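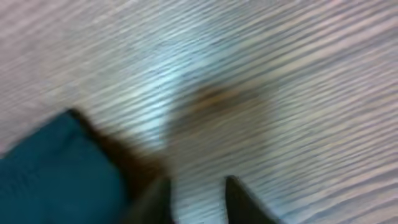 # Chapter 7: Collecting Demonstrations at the Wrist

In Chapter 6 the arm was driven through fixed waypoints. Every target position was typed in by hand, and the arm went to each one whether or not an object was there. In this chapter the waypoint file is set aside. The arm will be guided by a student operator, the guided motions will be recorded along with the wrist camera stream, and the recordings will be used to train a controller that picks up small objects from a tabletop.

The chapter follows the term project of the robotics class at Sudville, which uses the Ramier arm with its standard two-finger gripper. Schools using a different arm can follow the same steps, provided that the arm reports its joint positions and the camera is fixed to the last link. Differences that affect the procedure are noted in the margin tables of Sections 7.3 and 7.5.

## What you will need from earlier chapters

You should be able to do the following before starting:

- home the arm and confirm that all joints report zero offset (Section 2.4)
- convert a point from camera coordinates to base coordinates (Section 4.2)
- open and close the gripper to a set width without stalling the motor (Section 5.1)
- read a log file and plot one column against time (Section 6.6)

Section 4.2 causes the most trouble. If your conversion from the Chapter 4 exercise was off by more than the width of a fingertip, repeat the calibration now. Errors in the camera mount carry over into every recording made with it, and they can't be removed afterward without knowing the mount position at the time.

## Terms used in this chapter

**Demonstration.** One complete recording of a task performed by an operator, from the start pose to the end pose. A demonstration contains a camera stream, a joint stream, and a gripper stream.

**Episode.** A demonstration that has been checked, trimmed, and given a task label. All episodes are demonstrations. A demonstration that fails the check in Section 7.4 never becomes an episode.

**Step.** One row of an episode. It holds a single camera frame, the joint positions nearest to it in time, and the gripper width.

**Wrist view.** The view from a camera mounted at the wrist. The camera moves with the gripper, so the fingers stay at nearly the same place in every frame while the table and the objects shift behind them.

**Lag.** The time difference between a camera frame and the joint reading paired with it.

## The wrist view

A fixed overhead camera gives a steady view of the workspace, but the arm often blocks the object during the last part of a reach. A wrist camera keeps the area ahead of the fingers in view for most of the approach. Its drawback is that the whole background moves when the arm moves.

The effect of that motion depends on speed, exposure time, and distance to the table. For a camera moving parallel to a flat surface, the length of the smear on the sensor is given by

> b = f · v · t / d

where *f* is the focal length in pixels, *v* is the speed of the camera in meters per second, *t* is the exposure time in seconds, and *d* is the distance to the surface in meters. The result, *b*, is in pixels.

Three of the four quantities are under the control of the class. Focal length is fixed by the lens. Exposure time can be shortened if the table is well lit. Speed is set by the operator and limited in software. Distance varies during the reach, and the smear from a given sideways speed grows as the camera comes closer to the table.

The formula does not cover rotation. A quick turn of the wrist smears the whole view even when the gripper itself hardly changes position. Section 7.2 adds the rotation term and shows how to measure it from the joint stream.

Blurred frames are kept in the episode. A controller trained only on sharp frames has no experience of the view it will receive when it moves, and it tends to hesitate or drift in the middle of a reach. The check in Section 7.4 rejects a demonstration for missing frames, for excess lag, or for a failed task. It does not reject one for blur.

## The class data set

The data set supplied with this chapter was recorded by one class over a single term. It contains 959 demonstrations. Students worked in pairs, with one operating the arm and the other placing objects and keeping the log sheet. The partners changed places after every 23 demonstrations, at which point the arm was homed again and a calibration frame was saved.

Files are stored in the Gramico format described in Appendix C. Each demonstration has its own folder with three stream files and one header. The header gives the operator number, the task label, the calibration file in use, and the exposure setting. Operator names are not stored.

The longest demonstration in the set has 2,434 steps. It is a useful test for any script you write, as a loader that reads every frame into memory at once may fail on it. Load the header first, then read the frames in blocks.

Do not rename the folders. The header refers to its calibration file by relative path, and a moved folder will load with the default calibration and give no warning.

## The Yeoh task

The task used throughout the chapter is called the Yeoh task. One small object is placed on the table within reach of the arm, together with a larger item that is not to be touched. The operator starts from the raised pose, lowers the gripper, grasps the small object, and lifts it clear of the surface. The task is complete when the object has been held for two seconds at the raised height.

The larger item may be soft or rigid. Soft items are harder to handle in this task because their outline changes when they are placed, and a finger that brushes one can drag it across the table. A demonstration in which the larger item is moved is logged as failed, even if the small object is lifted.

## Safety and bench rules

1. Keep the speed limit set in software at or below the value on the bench card.
2. The student placing objects holds the stop button whenever the arm is powered.
3. Hands stay outside the marked area until the operator calls "clear" and the motors are off.
4. Tie back loose sleeves and cords before the arm is homed.
5. If the arm stops unexpectedly, press stop before looking for the cause.

## Order of work

Section 7.1 sets up the recorder and measures lag. Section 7.2 deals with exposure and speed. Section 7.3 covers the recording session itself, and Section 7.4 the check that turns demonstrations into episodes. Sections 7.5 and 7.6 train a first controller and run it on the arm at reduced speed. Pairs sharing one arm should complete 7.1 together and then alternate, with one pair recording while the other checks its files at a desk.

Bring the log sheet from Section 6.6 to the first session. The lag measurement in 7.1 uses the same column layout, and the clock offset recorded there is entered in the first row.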